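Hardware > Desktop repair > Teardown

How to strip an old tower for parts

Unplug the machine, hold the power button for a few seconds, then take off the side panel and lay the case down with the open side up. A small tray next to it saves a lot of hunting for parts later.

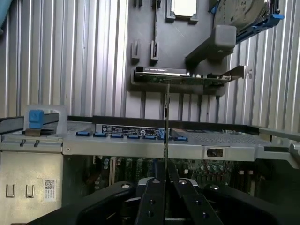
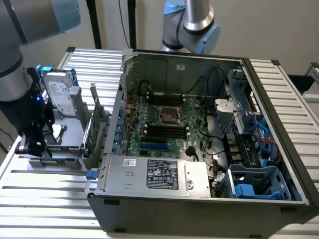

Photos: Wissam Daher

Start with the hard drive. Pull the data and power cables by the plug, never by the wire, and slide the drive out. If it sits in a caddy, leave it in and stand both in the tray.

Expansion cards come next. Remove the screw or bracket, release the catch on the slot, and lift straight up. Hold cards by the edges.

Leave the power supply for last. It's heavy, and its cables run all over the case, so free every plug before you touch the 4 screws on the back. Do not open the supply itself.

Allow 40 minutes the first time. After a couple of machines it should take 20.

2 comments | Share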